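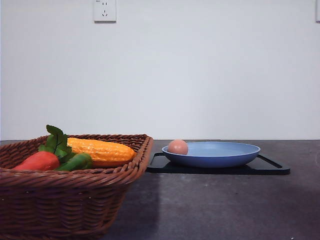 Prepared by the Department of Early Childhood Studies, Mivside College
Course handout, Unit 4: Play Food, Containers and Sorting in the Preschool Classroom
For students in the November placement block

1. Purpose of this handout

This handout supports the fourth unit of the course and should be read before the practical session. It deals with the pretend-food area of a preschool classroom: which items to put out, what to put them in, how to set up a short sorting activity at a table, and how to record what children do there. Students who have already completed a placement in a mixed-age room may skip Section 3, although the terms defined in it are used in the written assignment.

The unit assumes the reading for Unit 3 (Block Areas and Floor Space). Where the two units disagree on the amount of material to put out at once, follow the present handout for table work and Unit 3 for floor work.

2. Terms used in this unit

Play food. Any item made to represent something eaten. Toy vegetables, toy fruit, pretend bread and pretend eggs all fall under this heading.

Home container. The container in which an item is kept between uses and to which it is returned at cleanup. In most rooms this is a basket or a bin.

Serving piece. A plate, bowl or cup used in pretend meals.

Work tray. A tray with raised edges that marks the space belonging to one child or one pair during an activity. Items on the tray are in use. Items outside the tray are available.

Open sort. A sorting activity in which the child chooses the rule. In a closed sort, the adult chooses the rule and states it at the start.

3. Choosing the items

A classroom collection does not need to be large. The department's teaching room keeps a collection of around 1,197 pieces across all areas, and the play food makes up only a small part of it. For a single table session with children of three or four years, a few pieces are enough. The arrangement shown at the head of this handout uses a carrot, a green pepper and a corn cob in a wicker basket, with one egg on a blue plate. It is a suitable size for a first session with a child who is new to the room.

When selecting pieces, students should consider the following points.

Difference in shape. Items that differ clearly from one another give the child more to talk about. A carrot is tapered and carries its leaves at one end. A corn cob has rows of bumps that can be felt with the thumb. A pepper is smooth. An egg is smooth as well, but it has no stem, no leaves and no obvious top, and children often turn it several times before setting it down.

Difference in color. Orange, green and yellow are among the first color words many children use with confidence. Brown tends to come later. A brown egg may be called "orange," "pink" or "the chicken color," and all of these are acceptable in free conversation. Do not correct the word. Use the standard word in your own next sentence and move on.

One item that does not belong to the main group. In a set of vegetables, an egg is a useful addition. It is food, so it is not out of place, but it does not grow in the ground or on a plant. The question of whether it should go in the basket with the others is a real question for a four-year-old, and it should be left open long enough for the child to answer it.

Condition. Discard any piece with a split seam, a loose leaf or paint that comes away on a damp cloth. Leafy tops are the part most often chewed and most often pulled. Check them at the end of each session and not only at the weekly cleaning.

4. Choosing the containers

Baskets. A rectangular wicker basket is recommended for vegetables. It should be deep enough to hold the items without stacking and shallow enough that a seated child can see at least part of each one from the side. A thick rolled rim is easier for small hands to grip than a thin one. Run a cloth along the inside before first use. If threads catch on the weave, children's sleeves will catch on it too.

The basket should not be filled. Long items such as a corn cob may lie diagonally if the basket is short, and this is preferable to standing them on end, where they tip over and hide the smaller pieces.

Trays. The tray should have raised edges and a handle at each end. Cutout handles are preferred over attached handles in rooms where trays are stored upright on a shelf. A dark tray gives good contrast with a pale or bright plate. On a dark table, a black tray can be hard for a young child to tell apart from the surface, and the adult may need to trace the edge with a finger at the start of the session.

Plates. One plate per tray is sufficient. A shallow plate with a low wall keeps a rolling item in place without hiding it. The use of a plate with an egg deserves a short note. An egg placed on a flat table rolls, and the child spends the session retrieving it. An egg placed on a plate with a wall will usually come to rest against one side, and the child is free to think about something else. If the plate is not level, try turning the tray before changing the plate.

Students ordering for a placement site may use the department's two regular suppliers. Plumora carries baskets and play food. Konda carries trays and plates. Sites with an existing account elsewhere should use that account. The annual allowance for play materials at a partner site is $2,000, and it covers replacement of worn items as well as new purchases.

5. Setting up the table

Clear the table fully before setting up. A plain tabletop against a plain wall is the best position in most rooms - posters and shelves at eye level compete with the materials.

Place the basket to one side and the tray in the middle. Place the plate on the tray. The child sits facing the tray, and the adult sits beside the child. An adult who sits opposite tends to direct the session and will find it harder to see what the child sees.

Decide in advance whether the plate will be empty at the start. An empty plate invites the child to begin. A plate with one item already on it suggests that something has begun and may be continued. Both openings are used in this unit, and students should try each of them at least once. In the second opening, the item on the plate should be different in kind from the items in the basket.

The tray does not have to be perfectly square to the table edge. Some children will straighten it themselves, and this should be noted in the record.

6. Conducting the session

A session lasts 10 minutes. It may end sooner if the child leaves the table. It should not be extended, even when it is going well, because another child is normally waiting.

Opening. Sit down, name nothing, and wait. If the child does not touch anything after a short time, move the basket slightly closer. If the child still does not begin, pick up one vegetable, look at it, and put it back.

Middle. Follow the child's handling of the items. Suitable remarks are short and describe what the child is doing: "You put the corn next to the egg." Unsuitable remarks test the child: "What color is that? How many are there?" Students coming from tutoring work often find this difficult, and it is the most frequent comment in supervisors' notes.

If the child makes an open sort, do not name the rule too quickly. A child who moves the carrot and the corn to the plate and leaves the pepper behind may be sorting by color, by size, by what is eaten at home, or by nothing in particular. Ask "What goes here?" once. Accept the answer.

If the child begins a pretend meal, the sorting activity is over for that session and the meal should be allowed to go ahead. Record it as a change of activity. It is not a failure of the session.

Close. Give one notice before the end. Then invite the child to return the vegetables to the basket. The plate remains on the tray and is carried with it to the shelf. Children should carry the tray with both hands, one at each handle, and with nothing on it that can roll. The egg is carried separately.

7. Recording

Records are made on the Nepia observation sheet, available from the department office. Complete the sheet within the hour. Write what was done and said before writing what you believe it meant, and keep the two in their separate columns.

The following should appear in every record: the items put out, the opening used, the first item touched, any grouping the child made, the child's exact words for at least one item, and how the session closed. Sketches of the final arrangement are welcome and need not be skilled. Do not write the child's name on the sheet. Use the site code and the child's room number.

8. Cleaning and storage

Wipe hard items with warm soapy water and dry them before they go back into the wicker. Baskets hold moisture at the base, and a damp basket should be left out overnight with nothing in it. Trays are stored on edge with the handles up. Plates are stacked, never more than a short pile, on the low shelf.

9. Written assignment

Submit a report of no more than 2,000 words on two sessions conducted at your placement site with the same child, one using each opening described in Section 5. Attach both observation sheets. The report should describe the items and containers chosen, give reasons for the choice, and compare the child's handling of the materials in the two sessions. Students whose site does not have a wicker basket may use another container and should state what was used.

Reports are due at the department office by 4:00 p.m. on the last teaching day in November. Late reports are accepted only with a signed extension form.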